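Birkitz 소형 체결부품 고객지원
본문 바로가기
제품군 | 규격표 | 주문 및 납기 | 자주 묻는 질문 | 문의

자주 묻는 질문: 소형 나사, 와셔, 인서트, 널링 부품
최종 개정 January / 문서 관리 Liliana Sartori

적용 범위
본 페이지는 M2부터 M6까지의 미터 나사와 그에 딸린 와셔, 너트, 열압입 인서트, 널링 판재에 적용한다. 목재용 직결나사와 건축용 앵커는 별도 페이지를 참조한다. 도면 번호가 붙은 주문품은 도면이 본 페이지보다 우선한다.

1. 규격과 호칭

M3×8에서 8은 어디서 어디까지의 길이인가?
머리 형상에 따라 다르다. 둥근머리, 냄비머리, 육각홈붙이 원통머리는 머리 밑면에서 나사 끝까지를 잰다. 접시머리는 머리 윗면에서 나사 끝까지, 즉 전체 길이를 잰다. 냄비머리를 같은 호칭 길이의 접시머리로 바꾸면 머리 높이만큼 체결 깊이가 줄어든다. 교체 주문 시 가장 자주 발생하는 오류이므로 길이를 다시 계산한 뒤 주문한다.

피치를 표기하지 않으면 어떤 제품이 출고되는가?
보통나사로 출고된다. M3은 0.5 mm, M4는 0.7 mm, M5는 0.8 mm, M6은 1.0 mm이다. 가는나사는 호칭 뒤에 피치를 반드시 적는다. 주문서 비고란에 "가는나사"라고만 적힌 건은 접수 담당이 확인할 때까지 보류된다.

십자홈 PH와 PZ는 혼용할 수 있는가?
혼용하지 않는다. PZ 홈에는 십자 사이에 얕은 보조선이 있다. PH 비트를 PZ 나사에 쓰면 접촉면이 줄고, 작은 토크에서도 홈이 뭉개진다. M2 이하에서는 보조선이 육안으로 잘 구분되지 않으므로 봉투 라벨의 홈 기호를 확인한다. M3 십자홈에는 통상 1번 비트, M4와 M5에는 2번 비트가 맞는다. 머리 형상에 따라 예외가 있으며 규격표의 "비트" 열에 적혀 있다.

인치 나사와 미터 나사가 섞였다. 구분 방법은?
버니어 캘리퍼스로 바깥지름을 잰 뒤 피치 게이지를 댄다. 4-40 나사와 M3은 바깥지름이 비슷해 지름만으로는 판정이 어렵다. 손으로 두세 바퀴 들어가다가 뻑뻑해지면 돌리기를 멈추고 뺀다. 공구로 밀어 넣은 나사는 암나사 쪽 산을 손상시킨다.

2. 재질과 표면

스테인리스 A2와 A4의 차이는?
A4에는 몰리브덴이 들어 있어 염화물 환경에서 A2보다 내식성이 높다. 실내 가구, 선반, 일반 기기 외장에는 A2로 충분하다. 해안 지역의 옥외 설치물과 염소 소독을 하는 장소에는 A4를 지정한다. 머리에 각인이 없는 소형품은 봉투 라벨로만 구분되므로, 개봉 후 두 재질을 같은 칸에 보관하면 구분할 방법이 사실상 없다.

스테인리스 나사가 자석에 약하게 붙는다. 불량인가?
불량이 아니다. 냉간가공을 거치면서 조직 일부가 변하면 오스테나이트계에서도 약한 자성이 나타난다. 비자성이 요구되는 용도라면 주문 전에 문의한다. 재고품 가운데 투자율을 보증하는 품목은 없다.

흑색 나사는 모두 같은 처리인가?
다르다. Kedell 계열에는 흑색 산화피막, 흑색 아연도금, 흑색 도장 머리의 세 종류가 있다. 산화피막은 치수 변화가 거의 없으나 방청유가 마르면 녹이 생기기 쉽다. 흑색 아연도금은 방청 성능이 더 높고 피막 두께가 있다. 도장 머리는 외관용이며, 비트가 닿는 홈 가장자리에서 도막이 벗겨질 수 있다. 도장이 벗겨진 자리를 유성펜으로 칠한 제품은 반품 대상에서 제외된다.

도금 나사를 탭 구멍에 넣으니 빡빡하다.
도금 두께를 고려하지 않은 탭 구멍일 가능성이 있다. 먼저 무도금 나사를 같은 구멍에 넣어 본다. 무도금품이 손으로 들어가면 구멍에는 이상이 없고 도금이 원인이다. 무도금품도 빡빡하면 탭을 다시 통과시킨다.

알루미늄에 스테인리스 나사를 써도 되는가?
건조한 실내에서는 널리 쓰인다. 습기가 머무는 자리에서는 접촉부의 알루미늄이 먼저 부식된다. 절연 와셔를 넣거나 접촉면에 방식 컴파운드를 바른다. 물이 고이는 구조는 컴파운드로 해결되지 않으며 배수 구멍을 내야 한다.

3. 체결

암나사 깊이는 얼마가 적당한가?
강재는 호칭 지름의 1배, 알루미늄은 1.5배에서 2배, 수지는 인서트 사용을 기본으로 한다. 막힌 구멍에서는 나사 끝과 바닥 사이에 최소 두 피치의 여유를 둔다. 여유가 없으면 나사가 바닥에 먼저 닿아 머리가 조이지 않은 상태에서도 토크가 올라간다.

수지 부품의 나사산이 뭉개졌다.
같은 자리를 한 치수 큰 나사로 다시 뚫는 방법은 보스 벽이 충분히 두꺼울 때만 쓴다. 보스 바깥지름이 나사 지름의 두 배에 못 미치면 균열이 생긴다. 권장 순서는 다음과 같다. 부스러기를 제거하고, 하혈 지름을 인서트 규격에 맞춘 뒤, 인두로 열압입 인서트를 넣는다. 인서트 윗면은 표면과 같거나 아주 조금 낮게 둔다. 표면보다 높으면 상대 부품이 인서트 위에 떠서 조여진다.

수지에 직결나사를 여러 번 풀고 조여도 되는가?
가능하나 다시 조일 때 원래 나사산을 찾아 들어가야 한다. 나사를 대고 반시계 방향으로 천천히 돌리면 한 번 툭 내려앉는 지점이 있다. 그 지점에서 시계 방향으로 돌린다. 분해 주기가 정해진 덮개라면 처음부터 인서트로 설계한다.

풀림 방지제는 어떤 것을 쓰는가?
분해 예정이 있는 M6 이하에는 저강도 또는 중강도를 쓴다. 고강도는 가열 없이는 풀리지 않는 경우가 많고, 소형 나사는 풀리기 전에 홈이 먼저 망가진다. 폴리카보네이트와 ABS에는 혐기성 제품을 쓰지 않는다. 응력 균열의 원인이 된다. 이 경우 나사산에 미리 도포된 나일론 패치품을 주문한다.

스프링 와셔를 넣으면 풀리지 않는가?
진동 조건에서는 효과가 제한적이다. 스프링 와셔는 조여지면 납작해지고 그 뒤에는 평와셔와 비슷하게 작동한다. 축력 확보가 우선이며, 축력을 올릴 수 없는 재질이면 나일론 너트, 쐐기형 와셔, 나일론 패치 중에서 선택한다.

나사 네 개로 고정하는 판의 체결 순서는?
네 개를 모두 손으로 걸고, 대각선 순서로 절반쯤 조인 다음, 같은 순서로 마무리한다. 한쪽 나사를 먼저 끝까지 조이면 반대쪽 구멍이 맞지 않는다. 구멍이 맞지 않을 때 드릴로 넓히는 작업은 네 개를 모두 풀고 다시 걸어 본 뒤에 결정한다.

머리 홈이 뭉개진 나사를 빼는 방법은?
머리가 표면 위로 나와 있으면 플라이어로 옆면을 잡는다. 머리가 묻혀 있으면 한 치수 큰 비트를 가볍게 때려 넣고 축 방향으로 누르며 돌린다. 그래도 돌지 않으면 역탭을 쓴다. M3 미만에는 역탭이 부러질 위험이 커서 머리를 드릴로 날린 다음 남은 축을 잡아 빼는 쪽을 택한다. 부러진 역탭은 일반 드릴로 뚫리지 않는다.

4. 널링과 홈 가공

평목과 빗줄 널링은 어떻게 고르는가?
축 방향으로만 힘을 받는 손잡이나 압입부에는 평목을 쓴다. 돌리는 힘과 당기는 힘을 함께 받는 손잡이, 미끄럼 방지 판재에는 마름모꼴 빗줄을 쓴다. 모듈이 클수록 산이 높고 손에 걸리는 느낌이 강하다. 장갑 착용을 전제로 한 부품에는 큰 모듈, 맨손으로 자주 만지는 부품에는 작은 모듈을 권한다.

널링면의 이물질은 어떻게 제거하는가?
중성세제를 묻힌 나일론 솔로 두 대각선 방향을 따라 문지른다. 금속 솔은 산 끝을 깎고 흑색 피막을 벗긴다. 천으로 닦으면 섬유가 산에 걸려 남는다. 기름때는 이소프로필 알코올을 쓰되, 도장품은 보이지 않는 면에서 먼저 시험한다.

널링 후 지름이 커졌다.
정상이다. 전조 널링은 재료를 밀어 올리는 가공이므로 바깥지름이 늘어난다. 조립 공차는 가공 후 지름을 기준으로 잡는다. 도면에는 가공 전 지름과 가공 후 지름 중 어느 쪽인지 명기한다. Yusri Liem이 접수하는 도면 문의의 상당수가 이 표기 누락에 해당한다.

5. 외관과 배치

머리 색은 주변 부품에 맞춰야 하는가?

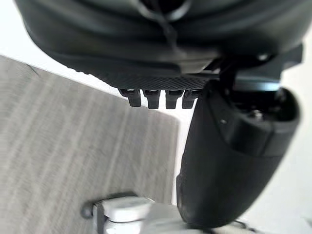
나사 머리의 색은 강도 등급과 무관하며, 외관 요구와 정비 요구 중 어느 쪽을 우선하느냐에 따라 정한다. 외관이 우선이면 주변과 같은 계열을 쓰고 광택도를 맞춘다. 흑색 무광 외장에 흑색 유광 머리를 쓰면 같은 흑색이라도 점처럼 도드라진다. 정비가 우선이면 대비가 생기는 색을 쓴다. 검은 외장의 오목한 패널 안쪽에 든 은색 나사는 머리가 작아도 금속면이 빛을 조금 받아 위치를 찾기 쉽다. 같은 자리에 산화피막 나사를 쓰면 그늘에 묻혀 손전등이 필요해진다. 은색을 지정할 때는 니켈도금과 스테인리스의 색조가 다르므로 한 조립체 안에서는 한 가지로 통일한다.

오목한 자리에 넣는 나사는 무엇을 확인하는가?
머리 지름이 아니라 비트 홀더의 바깥지름을 기준으로 여유를 확인한다. 벽이 가까우면 긴 비트를 쓰고, 홀더가 벽에 닿지 않는 깊이에서 나사와 비트가 일직선이 되는지 본다. 비스듬히 들어간 비트는 홈 한쪽만 누른다. 머리를 잡아 줄 자성 비트는 A2 재질에서 효과가 거의 없으므로 나사 홀더나 소량의 그리스로 임시 고정한다.

외장을 따라 지나는 가는 케이블은 얼마나 여유를 두는가?
움직이는 부위에서는 가장 멀리 움직인 위치를 기준으로 길이를 잡고, 케이블 제조사가 정한 최소 굽힘 반지름 이상으로 고리를 남긴다. 고리가 너무 크면 모서리에 걸린다. 고정 클립의 나사는 케이블 피복을 누르지 않는 길이로 고르고, 나사 끝이 피복 쪽으로 나오면 짧은 것으로 교체한다. 클립과 케이블 사이에 양면테이프를 추가하는 방식은 여름철 실내에서도 밀릴 수 있어 권장하지 않는다.

6. 보관

Valleck 분류함 한 칸에 얼마나 담을 수 있는가?
M3×8 냄비머리 기준으로 소형 칸의 권장량은 1,000개이다. 가득 채우면 칸막이 위로 넘어 옆 칸에 섞인다. M4 이상은 대형 칸을 쓴다. 대형 칸의 M3 권장량은 2,000개이며, 이 경우 바닥 쪽 나사가 오래 남으므로 보충 시 아래 것을 먼저 덜어낸다.

개봉한 나사가 여러 규격으로 섞였다. 분류 순서는?
머리 형상, 지름, 길이, 재질 순으로 나눈다. 길이부터 나누면 접시머리의 측정 기준이 달라 다시 나누게 된다. 지름은 구멍 게이지 판에 떨어뜨려 구분하는 편이 빠르다. 재질 구분이 되지 않는 나사는 실내 비하중용으로 따로 표시한다. 봉투 라벨은 버리지 말고 칸 앞면에 끼운다.

흑색 산화피막 나사에 녹이 보인다.
표면의 점녹은 방청유를 묻힌 천으로 닦아 사용할 수 있다. 나사산까지 번졌으면 폐기한다. 습도가 높은 창고에서는 건조제를 넣고 밀폐한다. 종이 상자는 습기를 머금으므로 장기 보관에 맞지 않는다.

7. 주문과 반품

최소 주문 수량은?
재고 규격은 봉투 단위이다. 머리 도장품과 길이 변경품은 2,000개부터 접수한다. 현재 규격표에 등록된 재고 품목은 1,431종이며, 이 중 흑색 처리품은 79종이다. 규격표에 없는 길이는 인접 길이 재고를 먼저 안내한다.

출고지는 어디인가?
재고품은 Ouali 창고에서 출고한다. 오후 2시 이전 접수분은 당일 처리한다. 인서트와 나사를 함께 주문하면 한 상자로 묶이나, 길이 변경품은 별송이다.

시험성적서를 받을 수 있는가?
로트 번호가 있는 봉투에 한해 발급한다. 로트 번호는 라벨 오른쪽 아래에 있다. 개봉 후 라벨을 분실한 제품에는 발급하지 않는다. 요청은 Njoroge Khaemba 앞으로 로트 번호와 주문 번호를 적어 보낸다.

수량이 부족하다.
봉투를 개봉하지 않은 상태에서 무게를 재어 알린다. 봉투 포장은 중량 계수이므로 소량의 편차가 있으며, 라벨 수량보다 적으면 차이만큼 보충 발송한다. 개봉 후에는 사진과 계수 결과를 함께 받는다.

반품 조건은?
미개봉 봉투만 가능하다. 규격 착오는 왕복 운임을 고객이 부담하고, 라벨과 내용물이 다르면 당사가 부담한다. 후자의 경우 나사 세 개와 라벨을 함께 보낸다. 판정은 Everaldo Bastos가 담당한다.

개정 내역
직결나사 재체결 항목 추가. 흑색 아연도금 설명 수정. 접시머리 길이 기준 문구 정정(In-ho Cheon 지적).

관련 문서
규격표(미터 나사) / 하혈 지름표 / 열압입 인서트 작업 안내 / 널링 모듈 선정표
맨 위로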